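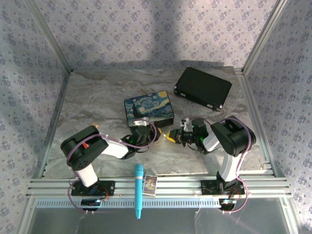 Inna Zakharchenko has been fixing office chairs for 14 years, the last six of them in her own shop in Hallby. She buys chairs from companies that are closing or shrinking their offices, takes them apart, replaces what is worn, and sells them to people who need something to sit on at home. We spoke by phone in September 2020, when she had more customers than she had chairs ready to go.

She started out in the warehouse of a furniture dealer, where the owner, Wilfredo Catacutan, put her on returns.

"Most of what came back had one thing wrong with it," she said. "The chair sank, or an arm was loose. Wilfredo would send out a new chair and the old one went on a pile. I asked if I could have the pile."

He said yes, as long as she worked on it after hours. She sold the first ones to a dentist's office and a church.

The sinking chair is still the most common job. The gas cylinder under the seat loses pressure after some years and the seat drops when a person sits down. Zakharchenko replaces the whole cylinder and doesn't try to patch the old one. She also tells people not to cut one open or drill into it.

"It's pressurized. Leave it in one piece. You get the base off with a rubber mallet, then you get the cylinder off the seat plate with a pipe wrench. The second part is the one that makes people swear."

Before ordering a new cylinder, she said, measure the old one in two places: the full height, and the width of the wide tube where it goes into the base. Most are a standard size. Some older drafting stools are not, and for those she keeps a drawer of odd ones pulled from scrapped chairs.

Casters are next. The wheels that come on most office chairs are hard plastic made for carpet, and a lot of people working at home have put them on wood floors.

"I had a woman, Mylene Lumbao, send me pictures of her dining room floor. There were tracks in it. She'd been back at that table since spring. I sold her a set of soft casters and she put them in herself. You turn the chair over and pull. If they won't come, use a pry bar and a rag."

I asked what she looks for when she is buying. She said she turns the chair upside down before she sits in it. Under the seat she looks for cracks where the arms bolt on, stripped screw holes, and a label with the model and year. A chair with no label is harder to get parts for, so she pays less for it. Then she sits, leans back hard, and rocks from side to side. A click when leaning back is usually a loose bolt. A clunk with some play in it means the tilt mechanism is worn, and she will only take that one for parts. 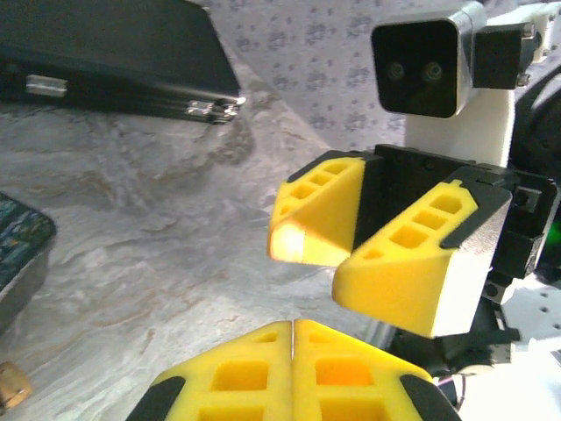
*Yellow lattice gripper fingers in front of a second gripper.*

Her best seller this year is the Curis, a mesh-back task chair that was bought in large numbers by insurance offices. She refurbishes it and sells it for $99 with plain arms. Adjustable arms cost more. The original price was close to $800 with everything on it, she said, and the frame hardly wears at all.

"The mesh is what you have to check. Hold it up to a window. If it's sagging in the middle it won't come back, and I can't restretch it here. Foam seats I can do. Foam is easy."

New seat foam is cut on site from sheets. For the fabric she uses Jayawardena, a small upholstery shop two streets over, and they turn seats around in a few days if she brings them in a batch. Leather she mostly avoids. Bonded leather peels, and once it starts there is nothing to do except strip it all off. She has turned down entire boardrooms of high-back chairs for that reason.

"They look expensive in the listing. You get there and the headrests are coming off in flakes. Andor Szekeres, who drives for me, can spot it from the doorway now. He doesn't even bring the dolly in."

Her worst purchase was a lot of 15 Movar stools from a call center, which she bought without seeing. The footrings were welded on crooked and none of the stools sat level. She got six usable ones out of it and is still using the bases for other jobs.

Pickup is by appointment only at the moment. Chairs are wiped down and left by the side door with the buyer's name taped to the back. She misses having people try them out, she said, and has had to ask more questions over email instead: how tall they are, how high the desk is, whether the arms need to fit under it.

"The desk is the thing they forget. They'll tell me all about their back and then the table is 31 inches high. So they raise the chair and their feet are hanging. I ask for the table height first."

Ghislain Nguyen joined her part time over the summer to handle those emails and do the simpler cylinder swaps. She hopes to have him full time by December, if a lease on the unit next door comes through. The extra space would go to storage. Right now the finished chairs are stacked two high down the hallway.

I asked what she sits on herself. It is a task chair from Catacutan's old pile with two new cylinders and its third set of casters. The left arm is from a different model.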